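Floor Surface and Perceived Glare in Shared Study Rooms
Final Report, Spring Term
Project team: Neusa Guerra, Ye-rin Do, Ha-neul Chae
Advisor: Myfanwy Phillips

3. Method

The survey was given to students who use the ground-floor study rooms of the Radov building. A total of 90 forms were handed out in April, and 59 were returned complete. Respondents rated glare, noise and ease of cleaning on a five-point scale. Forms with more than 2 blank items were excluded.

4. Results

Carpeted rooms received the best ratings for noise and the lowest for cleaning. Rooms with bare concrete were rated easy to clean, but evening users reported discomfort from reflected ceiling light. The difference between morning and evening ratings was larger than the team had expected, and it was greatest in rooms without window blinds.
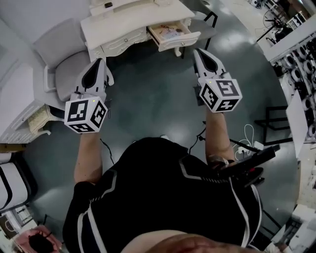

Surface finish was treated as a separate factor from floor material. Two concrete floors of the same age may differ widely in how they return light. A gray-green floor with a glossy finish, like the one shown, falls in the group the survey form called "polished." Matte sealed concrete was placed in a second group.

5. Cost

The quote obtained from Rutance for refinishing one room was $3,000, excluding furniture removal. The team did not obtain a second quote before the deadline.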